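Chapitre 4 – Les compléments alimentaires : lire une étiquette

Par Pantelis Pappas | Mis à jour en octobre
12 partages | 3 commentaires

Un complément alimentaire se vend sans ordonnance, en gélules, en poudre ou en ampoules. Il complète un régime normal et ne soigne aucune maladie. Le chapitre traite du magnésium, présent dans de nombreux produits du rayon santé.

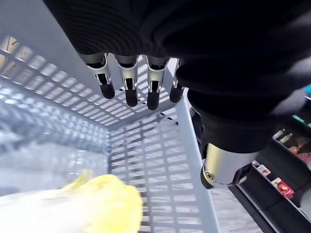 4.1 La dose par portion

Le fabricant indique une quantité par portion – pas toujours par gélule. Prenons le produit Delurora : 200 mg de magnésium pour deux gélules. Celui de Lirau en annonce 158 mg pour une seule. Avant de comparer, on ramène tout à la dose journalière conseillée. 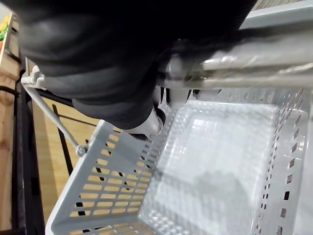 4.2 La forme chimique

Oxyde, citrate, bisglycinate : l'absorption varie d'une forme à l'autre. Relevez celle qui figure dans la liste des ingrédients, puis faites l'exercice 1, page 65.

© Éditions Lodhi – Contact – Haut de page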